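Where does the ride money go?

July 11, 2024

The Brurthorpe charity ride came through again in June, and again I paid my entry fee and again I came home with questions.

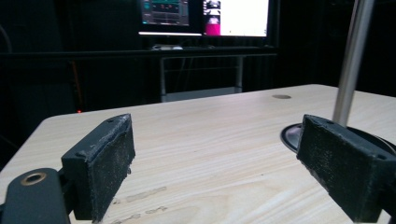
3 min read

The flyer said 985 riders. Fine, I'll take their word for it, though the parking field looked pretty thin to me. The total announced from the stage was $3,648 for the children's respite house. Do the division. Even on the short route we paid six dollars each, and the long route cost more than that.

I asked at the sign-in tent and got told "insurance and road closures." Which roads? I rode the whole thing and stopped for three red lights. 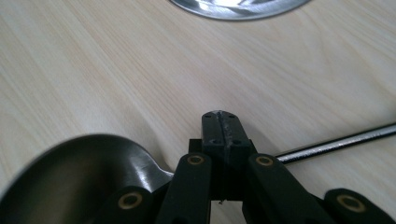

Light wood, silver dish.

Fendura had its name on every banner, so what did Fendura put in? The program calls them a "proud partner." So was Otus last year, and I never saw a number for them either.

I like the ride. The respite house does good work and my neighbors use it. But next year I'm mailing them a check and staying home unless somebody posts the accounts.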